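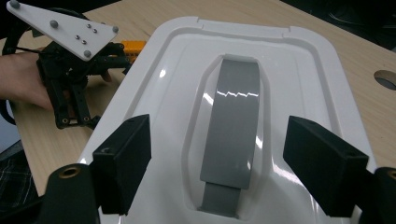

**Which lid fits which tub?**

White lids go on Zeman tubs. The Wirach tubs have clear lids, which will sit on a Zeman quite convincingly until you pick it up.

**The handle's come out of my lid. Is it ruined?**

No. Lay the lid flat on a table, feed the strap back through from underneath and press until it clicks. If it doesn't click, turn the strap around and try the other end. Replacement straps are $8, or free if you bring back the one you swore you'd find.

**Can I carry a full tub by the lid?**

You can carry a full tub by the lid as far as your own foot. Both hands under the base, please.

**How much does a large tub hold?**

71 litres. Filled with jumpers, that's a pleasant stroll to the car. Filled with cookbooks, it's furniture.

**Do lids go in the dishwasher?**

They go in flat and come out shaped like a potato crisp. Warm water and a soft cloth will do – skip the scourer, as the gloss doesn't grow back.

**Can I borrow tubs for a move?**

Yes, up to 20 at a time for a fortnight. Ask for Fongchan Pongsiri at the Birkerix counter. Late returns go to Drahomíra Brabec, who has heard the one about the removalists.

**What if I return a tub without its lid?**

We'll take it, and keep your deposit until the lid turns up. Check under the bed, then the boot of the car. Lids posted back separately are fine, with your name taped to the inside.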